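Plurkville extends wound closure training for rural staff

20/04/2018

Plurkville Regional Health Service will extend its wound closure course to nurses and general practitioners at the Moritz and Stoica clinics, after a trial that began in February.

The trial enrolled 100 staff. The service recorded 3,441 presentations for cuts and lacerations last year, of which 609 were transferred to the base hospital for closure. It estimates that 361 of those could have been treated locally. 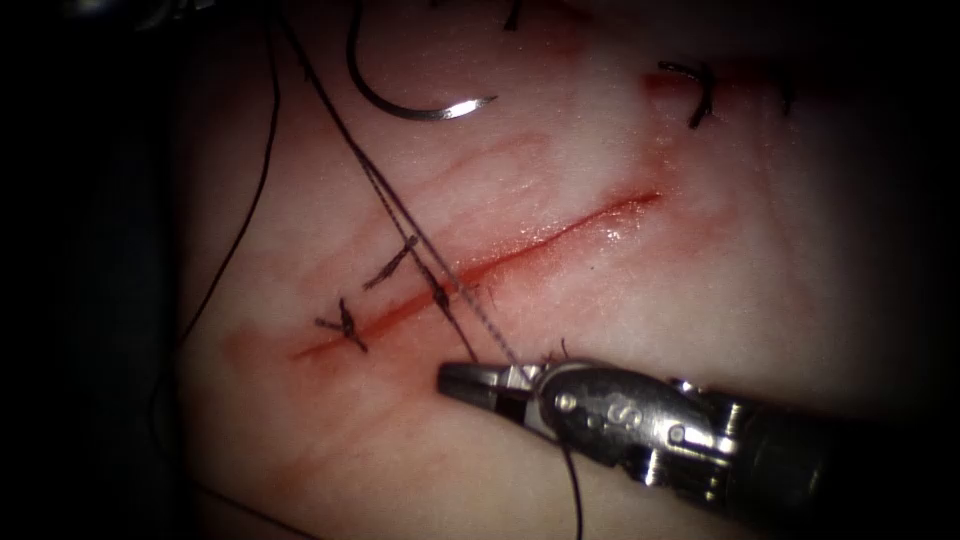
Black interrupted stitches along an incision in a suture practice pad.

Participants complete two theory modules and a practical assessment covering knot security, stitch spacing and edge alignment. 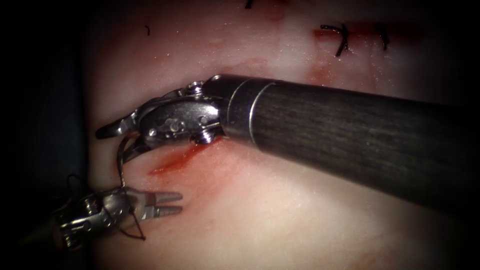 Assessment results remain valid for two years, after which staff must be retested. Travel costs for clinic employees will be met from the existing training budget.

Enrolments close at the end of the month. Sessions will be held at the Stemier Centre.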